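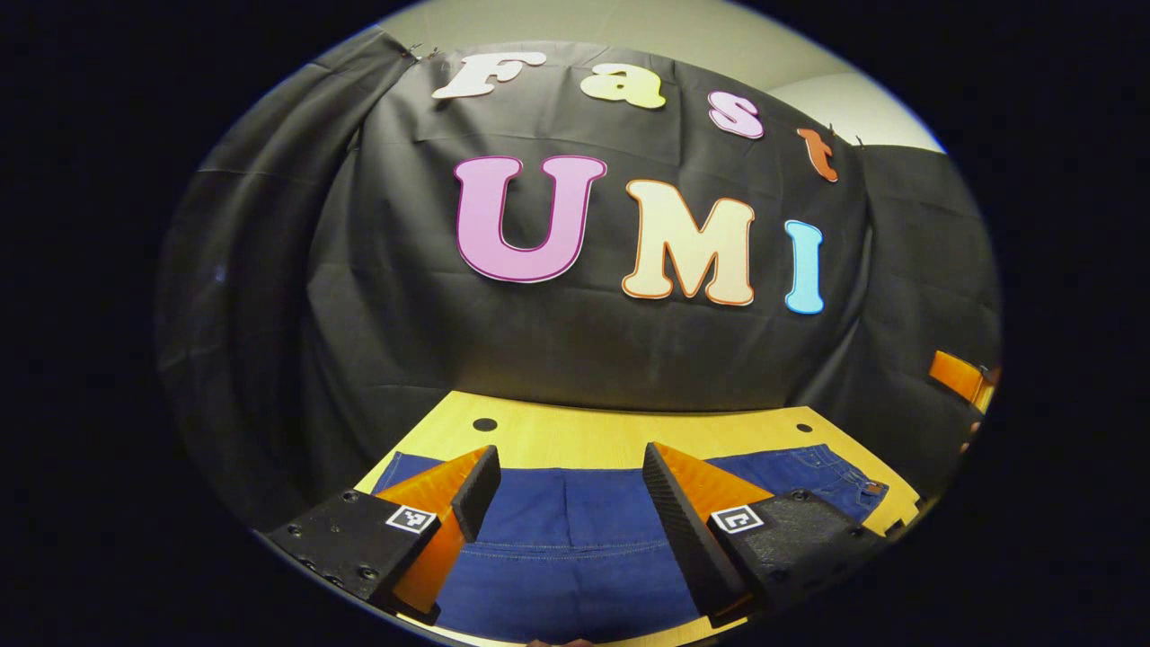 Cut-out lettering on black fabric.

On Handmade Signs and Their Upkeep

2021-04-28

It has been the practice of this blog to devote one post each spring to a matter of local appearance. Earlier posts dealt with benches and with the numbering of houses. The present post concerns handmade signs: the lettered boards, banners and window notices that residents and small businesses of Clurdale produce for themselves, without the help of a sign company.

The author has kept an informal record of such signs since moving to Clurdale. The record consists of a notebook and a set of walking routes. It makes no claim to be complete. The streets north of the railroad line are poorly covered, and the Kollach Road district was visited only in February, when many seasonal signs had been taken indoors.

Scope

A sign is treated as handmade for the purposes of this post if a person cut, painted, stitched or drew the letters. Signs printed at home on office paper are excluded, even when they have been colored in afterward. This rule was difficult to apply in several cases. The fruit stand on the Estbridge road, for example, displays a printed price list pasted to a hand-painted board. It has been entered under both headings.

The notebook currently holds 60 entries. Of these, 40 were still on display when the routes were last walked.

Legibility

The most common fault is crowding at the right-hand end of a line. The maker begins with generous letters, discovers that the space is running out, and finishes in a narrow column. The former shoe repair shop on Kollach Road had a fine example, in which the final three letters of REPAIRS were stacked one above another beside the door. Regular customers were used to it. A visitor could be forgiven for looking twice.

The usual remedy is to lay out the whole line in pencil before any paint is opened. A second method, preferred by the author, is to cut the letters separately and move them about on a table or the floor until the spacing is acceptable. Equal gaps measured with a ruler seldom look equal. An A beside a V requires less room than an H beside an N, and the eye is a better judge of this than the ruler. It is advisable to leave the arrangement overnight and review it in the morning.

Curved lines of text present further difficulty. A string held at both ends makes a good guide for a gentle curve. Steep curves should be reserved for short words.

Color

Light letters on a dark ground carry well in shade and under indoor lighting. Dark letters on a pale ground are the safer choice for a wall that receives full sun. Several colors may be used within one word, provided that all of them stand out clearly from the ground. Pale yellow on white was recorded on 2 occasions, and neither sign could be read from across the street.

An outline in a deeper shade of the same color is helpful and takes little time. The author had previously regarded outlines as fussy. That opinion, stated in an earlier post, is withdrawn.

Materials

Readers have asked where supplies may be obtained. Bhatia, opposite the post office, stocks heavy colored card, exterior paint in small tins, and a reasonable choice of brushes. The store will cut card to size on request. Felt and other cloth must be purchased in Estbridge, as the Clurdale fabric store closed last year and the premises remain vacant.

For outdoor use, card should be avoided entirely. Painted board lasts longest, and the cut edges should be painted as well as the face. Oilcloth is serviceable for banners but stiffens in cold weather. It should be rolled for storage. Once a sharp fold has set, it does not come out, and the author has a banner from a past street fair that demonstrates the point.

Plain cloth makes a good background indoors. Those who dislike creases should press it before hanging, with the iron set according to the fiber. Others may find that a little looseness suits an informal occasion.

Removal

Notices of past events should be taken down promptly. A poster for a plant sale held in February was still on the footbridge this week, and two persons were observed reading it with evident interest. The responsibility rests with whoever put the sign up.

Older signs of some quality are a separate matter. The painted dairy advertisement on the side wall near the Kollach Road crossing has faded to the point where only its larger letters remain. Repainting has been suggested. The author's view is that it should be left as it is, photographed at intervals, and protected from ivy. Correspondence received on this question has been divided, and further letters will be read with attention.

Corrections

The post on house numbers stated that the tile numerals on the corner terrace were made in Estbridge. They were bought there, but the place of manufacture is not known. The error has been corrected in the original post.

The routes north of the railroad line will be walked once the path repairs have been completed. Additions to the notebook may be sent to the usual address, with the street name and the full wording of the sign, including any spelling mistakes.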